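Robot arms on show as Skusel opens Plastholm workshop

8 Nov 2018

PLASTHOLM - Residents got their first look inside the Skusel robotics workshop on Menduma Road this week, when the company opened its doors for an afternoon of demonstrations and questions.

The workshop has been operating in the former Bhattacharjee furniture warehouse since spring. Until now the only people allowed past the front desk were employees and customers. Skusel said it had received many requests from neighbors who wanted to know what went on inside, and that the open day was meant to answer them.

Visitors signed in at the loading dock and were taken through the building in small groups. Each tour lasted 30 minutes. It began in the parts room, went on past the repair benches and ended at the tables where robot arms are taught to pick up, move and put down ordinary items.

Skusel does not build its own arms. It buys them and writes the software that tells them how to handle things that are thin, floppy, shiny or oddly shaped. The company's customers are mostly small packing and mail-order businesses that deal with a wide mix of goods and cannot set up a separate machine for each one.

Staff said boxes of the same size are easy for a robot and have been for a long time. The trouble starts with items that can tip over, fold or slide. A person picking up a greeting card or a cover does it without thinking. A robot has to work out where the edge is, how far to open its fingers and how hard to close them.

The arms at the tables carry a small camera close to the gripper, so the software sees the item from nearly the same place as the fingers that will grab it. A screen next to each table showed visitors the view from that camera. Several people in the later groups said the screen was more interesting than the arm.

An employee who led one of the tours told visitors that the close view has a drawback. When the gripper gets near an item, the item often runs out of the picture, and the software has to carry on with only part of it in sight. Much of the work in Plastholm this year has gone into that problem.

The company keeps a record of every attempt, including the ones that fail. The log for the current project stood at 2,107 attempts when the doors opened. The goal is 3,000 by the end of December, when the results will be sent to a customer. Skusel would not name the customer but said it ships printed goods.

Asked how often the arms drop things, the employee said it depends on the item and that the company does not give out a single rate. She said a failed attempt is still useful as long as the staff can tell why it failed.

Children were allowed to steer one of the arms with a hand control, and the line for it reached back to the parts room for most of the afternoon. The arm was set to a slow speed and stopped when anyone leaned over the tape on the floor. The other arms were run by staff only.

Not all of the questions were about the machines. Parking on Menduma Road has been a sore point with neighbors since the workshop opened, and trucks have at times blocked the alley beside the building. Skusel said it has asked its suppliers to deliver before the school run and will put up a sign at the alley entrance. One resident asked for the roll-up door to be kept shut while the air compressor is running. The company said it would do so.

Others asked about jobs. Skusel said it plans to hire 2 technicians in the new year and would prefer people who live nearby. The work involves setting up tables, changing gripper parts and checking the logs. No college degree is needed, and training is given on site. Applications can be dropped off at the front desk.

A man who used to work in the building when it was a furniture warehouse said he was glad to see the lights on again. He said the old freight elevator looked the same as when he left. It is still in use, although the tours took the stairs.

The company said it would hold another open day if there is enough interest. It is also talking with the Plastholm library about bringing one arm there for a short visit during the winter break. No date has been set. Groups that want to see the workshop before then can leave their details at the front desk, and will be called if a place comes up.

Surfaces are another part of the project, and the last stop on the tour dealt with them. Skusel changes what lies under the items so that the software does not come to depend on one plain background. Some of the coverings have strong patterns, such as a sea-green one with white lines in a tile grid. The lines look slanted from the arm's camera, and an upright item like the black one with a pale blue inner face throws a soft shadow across them. Staff said the software must learn to leave both the lines and the shadow alone and to find the item itself. The gripper's dark, rounded fingertip can also come into view, and it too has to be told apart from whatever is standing on the table. Visitors were asked to stay behind the tape at this stop and to hold their questions until the arm was at rest.
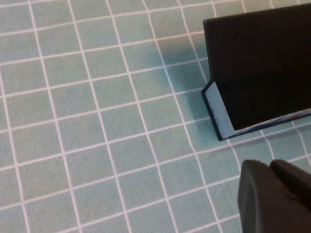
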